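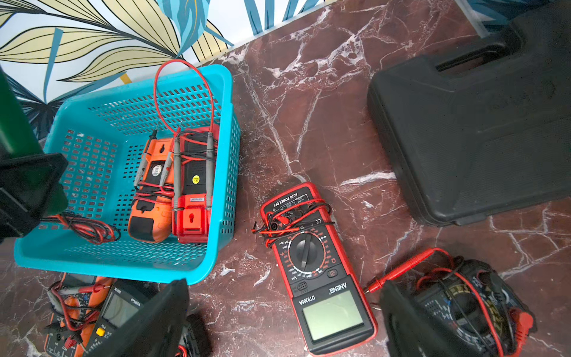 Janelle Pascual
Contributing columnist

2 min read

I went to the Praler open day in April expecting speeches. Mostly I watched a robot work on a marble top crowded with multimeters, the leads coiled and tangled everywhere. I think that is the right test. Stiff boxes are easy to pick up. Loose wire is hard, and most shops have plenty of it. I stayed for 15 minutes and would rather see that than another polished video – slow parts included.

Contact | © Praler Review | Back to top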